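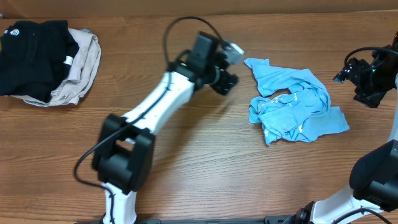 我叠衣服一直很慢，去年搬到Jiltside之后才认真想过这件事。以前住的地方没有地方摊开，衣服从晾衣架上收下来，往床上一扔，晚上要睡觉了再挪到椅子上，第二天从椅子上直接拿来穿。现在改在木桌上叠，叠好的往左边放，黑的那件压在卡其色的上面，浅蓝色的还皱成一团，袖子和下摆往几个方向支着，留到后面再弄。黑衣服的标签从折边那里露出来一小截，我以前会把它塞回去，现在不管了，放进抽屉反正看不见。

先说为什么要在桌子上叠。床太软，手按下去整块布跟着陷，折线压不实，叠出来两边厚薄不一样。地板够硬，但蹲着弄十来分钟腰就受不了。桌子的高度正好，站着叠，胳膊不用抬，也不用弯腰。桌面有木纹也方便，纹路是横的，可以拿来当参照线，下摆跟着纹路摆，左右就差不多是平的。我之前不知道这一点，有天叠到一半发现衣摆斜了，低头一看跟木纹差着一个角度，从那以后就都照着纹路对。

叠之前先把桌子擦一遍，用干布。湿布擦完要等，等不及就把衣服放上去，浅色的容易沾上印子。有一件米色的就是这么沾上的，后来洗了两次才看不出来。桌上如果有杯子也先拿走。

我的叠法很普通。衣服正面朝下，领子朝远处，先把一边袖子连同衣身往里折，折到领口边上，再折另一边，两边在背后差不多碰到。然后下摆往上折一次，再对折一次，翻过来，正面朝上。翻过来这一步我以前不做，后来发现不翻过来的话，一摞黑衣服放在一起根本分不出哪件是哪件。现在靠胸口的小标志认，像那件黑的，上面有个白色的小圆标，翻到正面一眼就能找到。

厚一点的料子我少折一次。卡其色那种布，折多了中间会鼓起来，放在最上面要滑，放在最下面反而合适，有点重量压着，过一晚上就平了。所以我一般是厚的垫底，薄的在上。下面那件边缘不整齐也没关系，我只要求整摞能一次端起来，端到柜子前不散。

浅蓝色这件我总是留到最后。它前面有一片白色的印花，洗得久了，颜色已经淡了，皱起来的时候连印的是什么都看不全。印花那一块比旁边的布硬，折痕如果正好落在上面，下次打开会有一道白线。所以叠它的时候要绕着走，折线往上挪一点，叠出来比别的衣服长，跟别的摞在一起总会伸出一截。我试过卷起来放，卷着倒是不压印花，但抽屉里别的都是平的，只有它是一卷，关抽屉的时候会被顶住。最后还是平放，单独放在最上面。

这件衣服皱得厉害，跟我晾的方法有关系。我图省事，从洗衣机里拿出来没有抖，直接搭在杆子上，袖子缩在里面，干了以后就是那个样子。后来改成先拎着肩膀抖三四下，再挂到衣架上，把袖子拉直，领口捋平。多花的时间不多，叠的时候能省回来。印花衣服翻过来晾，里面朝外，这个是Dagim Gashaw跟我说的，他在Birnenum那边的洗衣店做过两年，见过很多晒坏的印花。我问他有没有什么叠衣服的诀窍，他说店里每天叠那么多，没有诀窍，手快就行。

水温我现在固定用40度。以前深色浅色混着洗，水温随手按，有几件浅色的洗出来发灰，米色的尤其明显。现在分成两桶，深色一桶，浅色一桶，牛仔裤单独。洗衣液用的是Skotov，买大桶的，味道很淡，晾干以后基本闻不到。之前用过Moges，去污也可以，但是香味太重，衣柜一打开全是那个味道，叠好的毛巾上也有，洗脸的时候不太舒服，剩下半桶我拿去洗拖把了。

再说柜子。搬过来的时候房东留了一个旧衣柜，挂衣服的地方很大，放叠好的衣服只有底下一层，伸手进去要趴着。我用了一个月，东西越塞越里面，最里面的那几件整个冬天没有穿到。二月份去家具市场看了一圈，买了一个四层的抽屉柜，462块，送货上门，安装自己来。同一家还有一个小的，276块，只有两层，我站在那里比了很久，最后觉得小的过不了半年又要不够用，还是拿了大的。

装的时候出了点问题，第三个抽屉的滑轨装反了，推到一半卡住，拆下来重新装，前后弄了一个晚上。螺丝多出来两颗，不知道是备用的还是哪里漏了，反正到现在没有散架。

四个抽屉是这样分的。最上面放内衣袜子，第二层放短袖，第三层放长袖和薄外套，最下面放裤子和厚的。短袖那层我开始是竖着放，一件挨一件，拉开能看到所有的折边，找起来确实方便。问题是拿走几件以后剩下的会倒，倒了就松，松了又要重新叠。网上有人说中间放书立，我放过，书立底板太宽，占掉一件衣服的位置。后来改成平着摞，一边摞深色，一边摞浅色，摞得不高，翻的时候手伸进去托着，把下面那件抽出来，上面的不会乱。

也有不方便的地方。平着摞的话，人总是拿最上面那件，洗完又放回最上面，下面的一直轮不到。我的办法是洗好的衣服放到最底下，把整摞端起来，塞进去，再放下。听起来麻烦，习惯了就几秒钟。有时候忘记，那就忘记了，下次再说。

整理的时候顺便扔了一批。领口松掉的、腋下发黄洗不掉的、还有两件缩水缩到穿不进去的，都剪成抹布了。棉的剪开擦灶台很好用，化纤的不吸水，只能拿去擦鞋。扣子我剪下来放在一个玻璃罐里，从来没有用上过，但还是会留。还有几件是买回来没穿过几次的，颜色不合适，料子也扎，送到楼下的旧衣回收箱去了。那个箱子的口很小，要把衣服卷紧了一件一件往里塞，站在路边塞了好一会儿。

标签的事情多说两句。有的衣服标签缝在侧面，叠好以后总有一角从边上冒出来，白色的，在黑衣服上特别显眼。我有一阵子看着不顺眼，拿剪刀剪，剪不干净，剩下一小截硬边，穿着扎腰，比不剪还难受。后来用拆线器一针一针挑，挑掉一件要好几分钟，有一次还挑破了侧缝，又补了半天。现在就留着，洗的时候忘了水温还能翻出来看一眼。

叠衣服的时间我放在晚饭以后，碗洗完，水壶烧上，水开之前能叠完大半。早上叠过，赶时间，叠得歪歪扭扭。也试过攒到周末一起叠，堆在那里太多了，看着就不想动，最后又从堆里直接抽出来穿，跟以前一样。现在是收下来当天叠，哪怕只有三件，也走完这一遍。偶尔偷懒，叠到最后一件不想叠了，就团着放在桌上，第二天早上正好穿它。浅蓝色那件经常是这么被穿出去的，皱一点，外面套个外套也看不太出来。

熨斗我有，基本不用，只有衬衫才熨。短袖这类的，趁着还有一点点潮的时候从杆子上收下来，摊在桌上用手掌从中间往两边抹，抹平了再挂回去晾透，皱的地方能去掉大半。完全干透了再抹没有什么用，布已经定住了。如果当天就要穿，我会在洗澡的时候把它挂在浴室门后面，洗完出来拉一拉，也能平一些。注意不要挂得离淋浴太近，我有一次挂近了，一只袖子全湿了。

毛衣不能这么弄，毛衣我另外放，不挂也不压，松松地折一下搁在旧衣柜底下那层。那一层现在空出来不少，除了毛衣就是两床薄被子。樟木条放了几根，隔一阵子用砂纸磨一下，味道会回来一点。

裤子还没有想好怎么办。牛仔裤太厚，对折再对折以后像块砖，放四条抽屉就关不上。现在是一半放抽屉，一半搭在椅背上，椅子于是又变回了放衣服的地方。打算在门后面装一排挂钩，尺寸已经量了，门板是空心的，不知道能不能吃住膨胀螺丝，过两天去五金店问问。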